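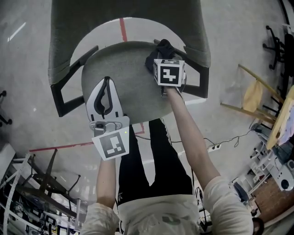
Let Visitors Hold the Gripper

I went to the open day at Drekodwood in April expecting to stand behind a rope and clap. What I saw was people moving office chairs. A person takes the gripper in one hand, grabs an armrest with the other, and does a dull job so that a robot can learn it later.

I think more labs should show this part. The talk from Plillo promised 4000 recorded tasks and got polite nods. The chairs got questions. Visitors wanted to know how long a shift lasts and who does the lifting – fair things to ask of any workplace.

The demonstration ran until 5, and I stayed to the end. Stuvton holds its own open day next. It should skip the slides and put the handwork by the door.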